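How to pack a day bag for a long train journey

Most advice on packing assumes you own eleven matching zip pouches and have an afternoon to spare. You need one backpack, a table to put it on and the will to leave your second-best jumper at home.

Start by emptying the bag completely. Turn it over and shake it. Mine gave up 17 receipts, a tent peg and a key to a flat in Faltelton that I moved out of years ago.

Now sort what you want to take into two heaps: things you'll need in your seat, and things you'll only need when you get there. Be strict. A travel iron belongs in neither.

Put the second heap in first. Heavy items go low down and close to your back, so the bag doesn't try to pull you over on the platform. Roll your clothes, or fold them if you were brought up that way. Menaka Pathirana has argued the case for folding with me from Resness to the coast, and her shirts do look better.
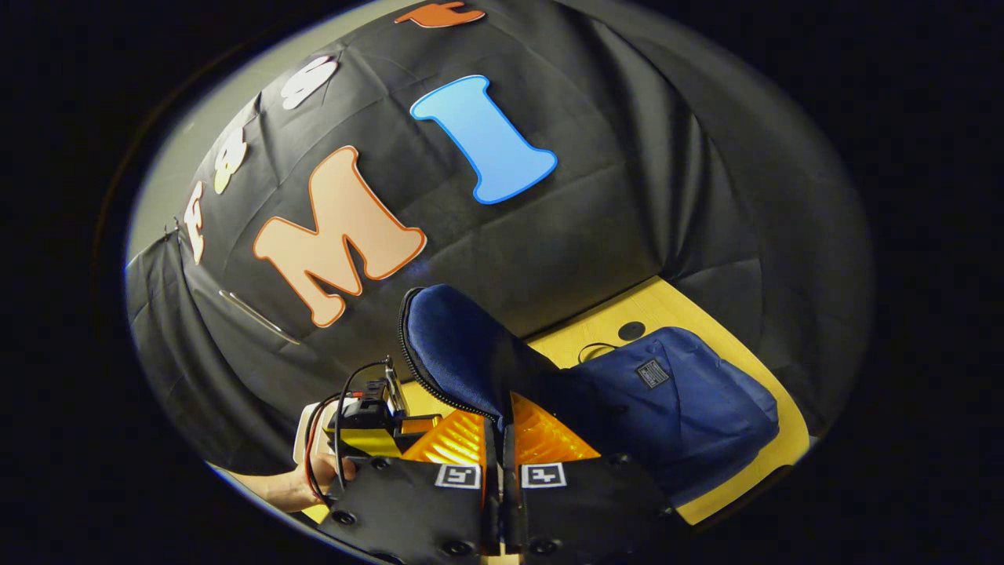
Next comes food. Pack more than you think you'll want and keep it near the top. The trolley may turn up, but on a 10 o'clock departure I have seen it run out of everything except mustard. Wrap sandwiches in a clean tea towel, which then serves as a napkin, a tablecloth and, on one bad trip in May, a curtain.

Tickets, phone, charger and tissues go in the outside pocket. Pick one pocket and never change it. If you swap, you will spend the ticket check patting yourself down while a whole carriage looks on.

Close the bag, put it on and walk up and down the stairs twice. If you have to stop for a rest, take out a book. You were going to read 91 pages at most, and you packed three novels.

Last of all, tie something bright to the handle. Luggage racks are full of bags just like yours, and getting one back from a stranger in Brester takes a surprising number of phone calls.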